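Coaching Studies, Unit 4: Running School Sport
Handout for session 6: Who gets the whistle, and what we claim it does

Read this before the session. Bring the reading log with you. The set chapter is the one by Ritva Oksanen on staffing in school athletics departments; the short reply by Hằng Bạch is in the same folder and you should read it second.

1. What the session covers

We've spent five weeks on how school sport is organised. This week is about the claims people make for it. Appointments get announced, programmes get launched, and each comes with a set of promises: better results in lessons, better attendance, fewer fights at lunch, girls who carry on playing after fourteen. Some of these may be true. Very few have been tested in a way that would survive a hard question from the back of the room.

I want you to leave able to ask the hard question. I'm less bothered whether you leave liking school sport. Most of you liked it already or you'd have picked a different unit.

2. The promoted coach

The usual route to the top job in a school sports department is from within. Somebody coaches netball, then picks up cross-country when a colleague leaves, then does the fixtures for a year, then gets the title. Oksanen calls this "accumulation" and thinks well of it. Her argument is that the person knows the bus company, knows which parents shout, and knows that the far pitch floods.

Bạch's reply is short and rude. She says that knowing the far pitch floods is a reason to fix the drain, and that schools full of long-serving coaches are often schools with a flooded pitch. Her point is that Oksanen only interviewed people who got the job. The assistants who coached four sports for a decade and then left for an office aren't in the study.

Think about which kind of evidence would settle this. Interviews with the appointed won't. Nor will a league table, as good departments and rich departments tend to be the same ones.

Terms to know:
Accumulation: gaining a post by adding duties over time.
Survivor bias: judging a route by those who reached the end of it.
Role drift: when a coach's job fills up with work that isn't coaching. Buses, kit orders, first aid forms.

3. The Wedari scheme

Wedari is the breakfast-and-training scheme you'll meet in the second half of the chapter. Pupils come in before lessons, train for a short spell, eat, and go to registration. The published summary says 241 pupils signed up across 12 schools, and that those who stayed to the end of December had better attendance than those who didn't.

Read that last sentence again. Pupils who turned up to something early in the morning, for a whole term, were pupils who turned up. I don't see how it could have come out any other way. If you want to know whether the scheme changed anybody's attendance you need to know what it was like beforehand, and the summary doesn't say. Oksanen quotes the result without comment. Bạch doesn't mention it, which I think is a missed chance.

There's also the matter of who signed up. The scheme was open to all, in the sense that a door is open at seven in the morning. Pupils who look after a younger brother or sister, or who come in on the one bus, weren't kept out by any rule. They just weren't there.
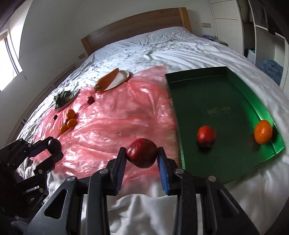 Food is the other half of Wedari, and the half people argue about least, so we should. The scheme's leaflet promises "performance nutrition", a phrase I'd like you to stop using in essays. Strip it back and most of the advice is to eat breakfast, drink water and have some fruit. A glossy dark red fruit is a pleasant thing to be offered at any hour, and the leaflet would call it fuel. It may well be good for a thirteen-year-old to eat it before hurdles. Whether it makes her faster over hurdles is a separate claim, and the scheme offers nothing for it beyond a quotation from a coach. When you meet a food claim in a sports programme, split it in two: is this decent food, and does it do what they say? The first is often yes. The second is often silence.

Lundgren, which supplies the breakfasts, also paid for the summary. The summary says so in small type on the back page. That doesn't make it wrong. It does mean you mention it when you cite it, every time, and marks will come off if you don't.

4. Counting who plays

Participation figures are the favourite number in this field and the easiest to bend. Three common ways:

Counting places instead of people. A girl who plays hockey, runs and throws is one girl. In many returns she's three.

Counting sign-ups. September is a wonderful month for sign-ups. Ask for the figure in a wet February.

Counting a session as a sport. A one-off taster with a visiting instructor is fine, and I enjoyed mine, but it's odd to find it in the same column as a team that trains all year.

The practice return in your folder is from a school we'll call Zernon, after the house the pupils belong to. It gives 265 as the number "taking part in sport" and the same page says there are 200 pupils on the roll. You should be able to say what has gone wrong there before you reach the bottom of the page. Then work out what you'd need to ask for in order to repair it. "Better data" isn't an answer. Name the list you want and say who keeps it.

5. Multi-sport coaching

Oksanen is keen on coaches who've worked across several sports. She thinks they're less likely to push a child into one too early, and here I half agree with her. A coach who only has basketball to offer will tend to see basketball players.

But look at how the claim is built. She asks the multi-sport coaches whether they encourage pupils to try other things. They say yes. What would you expect them to say? She doesn't ask the pupils, and she doesn't look at whether the pupils did try other things. Bạch makes a better job of this on her second page, where she points out that small schools have multi-sport coaches as a matter of course, there being nobody else to take the session. The pupils there play several sports for the same reason. There are only so many of them and each team needs filling. So size of school could explain both halves.

Try drawing it: school size at the top, one arrow to the coach, one arrow to the pupil. Then decide whether you still need Oksanen's arrow between the coach and the pupil. You might. I go back and forth on it.

6. Software and the coach's time

A short section as we ran over last year. Suvico is the fixtures and registers package several of you will have seen on placement. The case made for it is that it gives coaches their afternoons back. Reports from last year's placement students were mixed. Some coaches liked it. Others were typing the register into Suvico and then writing it on paper as well, as the school office still wanted paper.

Before you write that a tool saves time, find out whose time and what was dropped to make room for it. If nothing was dropped, it's an extra job with a login.

7. Questions to prepare

Come with notes on at least two. You may be asked about either.

(i) Rewrite Wedari's attendance claim so that it says only what the figures can bear. One sentence.

(ii) Bạch says Oksanen spoke to the wrong people. Who should she have spoken to, and how would she have found them?

(iii) Your head teacher wants to announce a new head of sport with a line about what the appointment will do for pupils. Draft the line. Then list what the school would have to measure for the line to be checked a year on.

(iv) Find a participation figure for any school or club you know. Say what it counts. If you can't tell, say what makes it hard to tell.

8. Reading log and deadline

The log for sessions 4 to 6 is due on 7 Jan 2026, on paper, in the tray outside the seminar room. One side per session. I don't want a summary of the chapter, as I've read it. I want the place where you stopped believing it, with the page number, or the place where you expected to stop and didn't.

If you're on placement that week, email it before noon and bring the paper copy when you're back. Logs that cite the Wedari summary without its funder will be returned unmarked and can be resubmitted once.

Session 7 is on officiating. The reading for that is the umpires' survey, and the appendix matters more than the main text, so print the appendix.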